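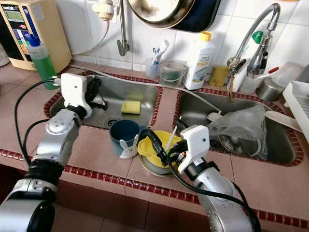

Chapter 4: The Left Wrist

Yasmine Sqalli loved a noisy joint the way other people love a good song. "Hear it?" she said, with her ear nearly on the left arm. "Right there, when it turns over the sink!"

Unnur heard a tick, faint as a fingernail on tile. She stopped Fastus, cut the power and held the arm while Yasmine freed the black bands and eased the cable back. The loop had been pulling tight at every turn – what a lovely, simple fault! One screw on the wrist plate was loose too, and Yasmine gave it a happy quarter turn.

They left more slack this time, closed the bands and ran the wrist through 63 slow turns above the basin. Not one tick. Unnur wrote the number in the Lurnico logbook, beside the rabbit cup.

"Now the right one," said Yasmine, already reaching for the driver.

"It isn't making any noise."

"I know! Let's go find out why."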